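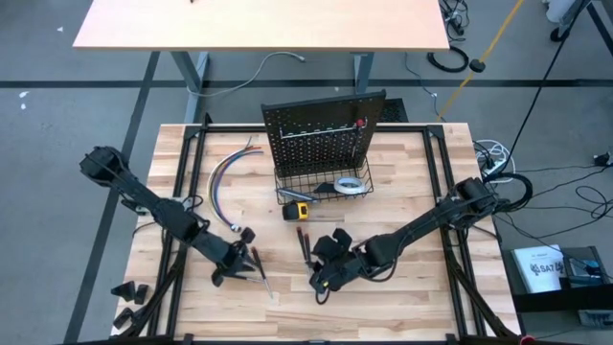
Womby will open its first permanent tool lending counter in Cenbridge this spring, inside the Bednárik hardware store at 101 Mill Street. The counter will lend hand tools and small power tools to anyone who lives or works in the city. Loans run for seven days and can be renewed once. The collection covers the jobs people ask for most often: hanging shelves, fixing a dripping faucet, putting a bed frame together, patching drywall and changing a lock. It starts with the plainest items, such as screwdrivers with dark red handles, two of them standing upright on a light butcher-block top, and goes up to tile cutters, floor sanders and a wet-dry vacuum. Everything is lent on the same card and under the same rules.

CENBRIDGE, March 19, 2026. The announcement follows a trial that Womby ran from a side room of the same store. Residents took out 2273 loans during the trial. The cordless drill was the most requested item, followed by the stud finder and the long level. Floor sanders had the longest waiting list, and Womby has bought more of them for the permanent counter.

Membership costs $80 a year for a household. A household is everyone living at one address, and any adult in it may pick up and return tools. Small businesses with a Cenbridge address can join for $100 a year under the same terms. There is no charge for individual loans and no deposit on hand tools. Floor sanders, tile cutters and pressure washers require a card on file. Members who joined during the trial keep their membership until its original end date and do not need to sign up again.

Reservations will be handled by Sturnent, which also ran the booking page for the trial. The page has been rewritten so that members can see when a tool is due back and can put their name down for it. A text message goes out when the tool is ready, and it is held for two days. Members who would rather call can reserve by phone during store hours, and staff at the counter can look up a loan by name or by address.

"People came in for one tool and left with a better idea of how to do the job," said Hedvika Jurčo, director of Womby. "A lot of them had been putting off a small repair for months over something they needed for ten minutes. We would like them to borrow it, get the work done and bring it back for the next person."

The permanent counter replaces the side room, where members often had to wait in the paint aisle. It has its own entrance from the parking lot, a separate shelf for returns and a bench where staff check each item before it goes out again. Blades and bits are looked over after every loan. Batteries are charged at the store and lent in pairs. Manuals are kept in a binder at the desk and can be photographed or copied free of charge.
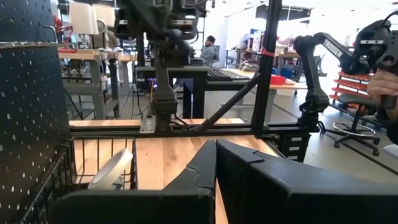
Narayanan Venkataraman said the small items had mattered more during the trial than he had expected, and he hoped they would stay easy to borrow. In his view a member should be able to walk in for a hex key or a nut driver without booking ahead, and late returns of such things should be handled with a phone call before any fee. He also asked for evening hours at least once a week, as many people who rent can only do repairs after work.

Womby has adopted both suggestions about small items. Hand tools can be borrowed on the spot if they are on the shelf, and the first late return in a year carries no fee. After that the fee is $1 a day for hand tools and $5 a day for power tools. Fees stop once they reach the price of replacing the tool. Normal wear is not charged to members. Anyone who breaks a tool is asked to bring it back with all its parts and to tell the staff what happened, so that it is not lent again by mistake.

Evening hours will be tested through December. During the test the counter will stay open until 8 p.m. one evening a week, with the day posted at the store and on the booking page. Returns can be left in a locked drop box beside the parking lot entrance at any time, except for gas-powered tools, which must be handed over at the desk with the tank empty.

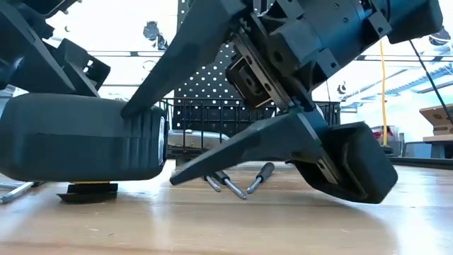 The counter will also take donated tools. Hand tools of any age are welcome if they are complete and safe to use. Power tools must have an intact cord or a battery of a type that is still sold. Womby cannot accept chainsaws, nail guns, ladders or anything that has been recalled. Donors can ask for a receipt. Tools that do not fit the collection are offered to members at a sale in the store, and the money goes toward spare parts.

Bednárik will provide the space and the electricity. Members receive no discount in the store and are under no obligation to buy screws, paint or other supplies there. The store's own rental of large equipment, including trenchers and scaffolding, continues as before and is not part of the lending program.

Short classes will be held at the counter for people who are new to a tool. The first ones cover drilling into masonry, using a floor sander and replacing a faucet cartridge. Each class lasts 90 minutes and is included in the membership. Places are limited by the size of the bench and can be reserved on the same page as the tools. Children over 12 may attend with an adult from the same household.

New members need a photo ID and a piece of mail or a lease showing a Cenbridge address. Employees of businesses in the city can bring a pay stub or a letter from their employer instead. Forms are available at the store now, and cards will be ready for pickup when the counter opens.

About Womby

Womby lends tools and teaches basic home repair in Cenbridge. It is funded by membership fees and donations.

Press contact

Hedvika Jurčo, Womby, care of Bednárik, 101 Mill Street, Cenbridge. Interviews and visits to the counter before opening can be arranged by request at the store's service desk.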